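Let the theme song play

2026-04-22

My flat in Rorholm has thin walls, and in the evening I can hear what the neighbours are watching. More exactly, I can hear what they are skipping. There are two seconds of music, then a small click, and then people are already talking. It was this click that made me want to write about opening titles, and why I think we should stop throwing them away.

I learned much of my English from television comedy. When I was a child in Storel we had one channel which showed foreign series with subtitles, and my favourite was a family comedy that ran at half past six. The opening lasted more than a minute. There was a song, the family came down the stairs one after another, and the father always dropped the same plate. I could sing every word before I understood any of them. Some of the words I understood only when I was 26 and moved abroad, and one line I had been singing wrongly all the time.

This song did a job in our home. My mother put down what she was doing. My brother ran from the yard, because the kitchen window was open and he could hear the first notes. When the father dropped his plate, everybody was sitting. A series that begins with a joke in the first second cannot gather people in this way, and perhaps it doesn't need to, if each of us watches alone on a separate screen. But I find it a loss.

I know the arguments from the other side. A person who watches 4 episodes in one evening does not want to hear the same song four times. I accept this. I have also watched a whole season in a weekend, one wet November in Riihimäki when I had a bad cold, and by the second day I could not bear the saxophone. The producers have their reasons too. Half an hour of comedy on an ordinary channel loses much time to advertising, and a minute of song is a minute without a story. So the song became ten seconds, then a chord and a title card – and in some new comedies I could not tell you if there is any music at all.

Still, I think something is misunderstood here. The opening is treated as a kind of packaging, which you remove to reach the product. For me it was a part of the series, in the same way as the sofa or the neighbour who never knocks. It told you what kind of place you were going to. An old comedy about a taxi company, which they repeated every summer in Ilach when I lived there, began with nothing but a slow drive through the town at night and a sad piano. The jokes in it were quite silly. Without this piano I think I would have found it only silly, but with it I felt that these people were tired and liked each other.

There were 105 episodes of that series, and I have seen almost all of them, many in the wrong order. I remember perhaps 3 plots. The piano I can play for you now with one finger.

I don't ask that every series should have a long song again. Many of the old ones were bad, and some were terrible, with lyrics which explained the whole situation as if we were very slow. I ask for smaller things. The button to skip could wait until the viewer looks for it. The automatic skipping, where you are not even asked, could be switched off from the beginning. And the people who make comedies could try once more to pay a composer for a full minute, and see if somebody in another room comes running.

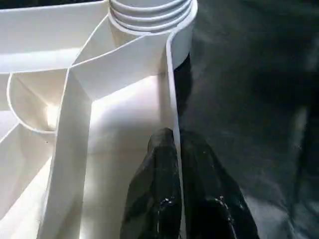

Last month I found the family comedy from my childhood on a streaming service, with a cleaned picture and new subtitles. The opening had been cut after the first episode. I watched two more and then I went back to the first one, only to see the plate fall.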